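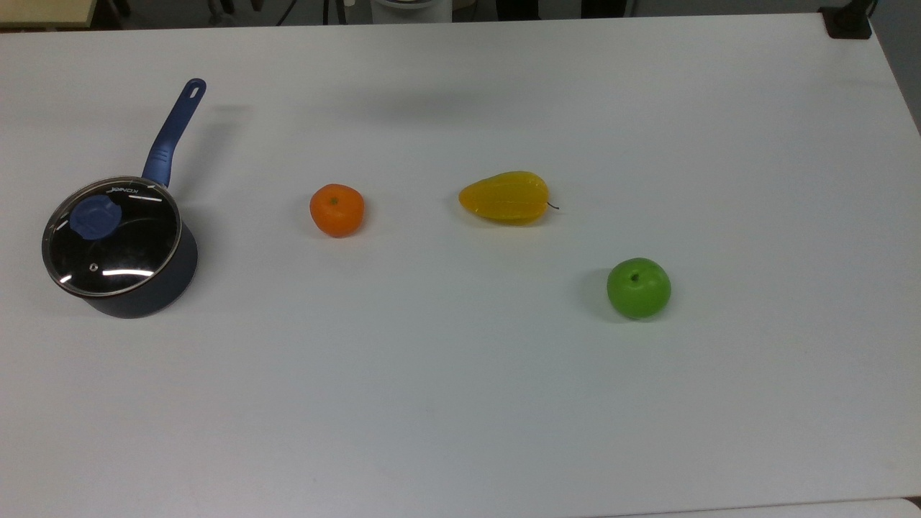
Saucepan with glass lid, tangerine, yellow artificial fruit and green apple on a white table.

Stewed Fruit for One or Two: Kitchen Skills Sheet 4
Odby Community Kitchen, home cooking program
Prepared by Benjie Aquino. Last revised 17/01/2025.

Purpose of this sheet

This sheet explains how to prepare a small batch of stewed apple with tangerine, using one saucepan with a lid. It is intended for participants who have completed the introductory knife skills session and who will be cooking at home or at the Millum Street kitchen. The finished fruit may be served with oatmeal or plain yogurt.

Before you begin

Clear and wipe the work surface. Wash your hands. Artificial fruit is used in our sessions for portion and shopping exercises and must be put back in the display basket before any cooking starts. It must never be placed in a pan or near a hot burner.

Check the saucepan and its lid. The handle should be firm, and the knob on the lid should not turn loosely. If the knob is loose, tighten the screw from the underside while the lid is cold. A glass lid with a chip or a crack should not be used. Report it at the front desk and take a replacement.

Ingredients

2 green apples
1 tangerine
60 ml water
1 tablespoon sugar, or to taste
A pinch of ground cinnamon (optional)

Prepared weights vary with the size of the fruit. For the nutrition log, enter 170 g per serving under recipe code 3336.

Method

1. Rinse the apples and the tangerine under cool running water and dry them with a clean towel.

2. Peel the apples, cut them into quarters and remove the cores. Slice each quarter into even pieces. The peel may be left on if a firmer texture is preferred.

3. Peel the tangerine and separate the segments. Remove any seeds. Set the segments aside – they go in at the end.

4. Put the apple, water and sugar in the saucepan. Place it on a burner that matches the width of the base, and turn the handle toward the side of the stove, away from the front edge and from other burners.

5. Bring the water to a simmer over medium heat, then reduce the heat to low and cover.

6. Cook until the apple is soft when tested with a fork. Check the water level every few minutes and add a spoonful if the pan looks dry. Lift the lid with a dry oven mitt, tilting the far side up first so that the steam escapes away from your face and hands.

7. Remove the pan from the heat. Stir in the tangerine segments and the cinnamon, cover again and let stand for 4 minutes.

8. Taste and adjust the sugar. Serve warm, or cool the fruit in a shallow dish and refrigerate it promptly in a covered container.

Care of the saucepan and lid

Allow a glass lid to cool fully before washing it. Cold water on hot glass may cause it to break. Wash the lid and pan by hand with a soft sponge, and clean around the rim and inside the steam vent, where sugar tends to collect. A wooden toothpick is suitable for the vent. Do not use steel wool on glass or on a coated interior.

Dry both pieces before storage. Lids are kept upright in the rack beside the sink. Pans with a hole in the handle may be hung – the others are stacked with a cloth between them.

Substitutions

Pears may be used in place of apples, with less cooking time if they are ripe. A small orange may replace the tangerine, provided that the membranes are trimmed. Bananas are not suitable for this method and should be sliced over the finished dish.

Participants in the Rattanakul group should bring a lidded container to take their portion home.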